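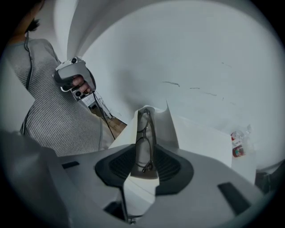 I have had the same metal glasses for many years, and last October I finally learned how to take care of them. My optician, Leonora Saludo, looked at the lenses and asked if I clean them with my shirt. I said yes. She was polite, but she did not like this answer.

Now I wash them in the evening with a drop of dish soap. I do not use hot water, and I dry them with a cotton cloth – never with a sweater, even if it feels soft.

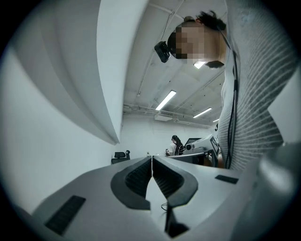

The second habit was harder for me. I used to put my glasses down anywhere, with the lenses on the table. Now I fold a sheet of paper and lay them on it when the case is in another room. A new pair with my prescription would cost 318 dollars, and a sheet of paper costs almost nothing.

I still forget sometimes, mostly when I am tired. Next I want to replace the small screws, because the left one comes loose every few weeks.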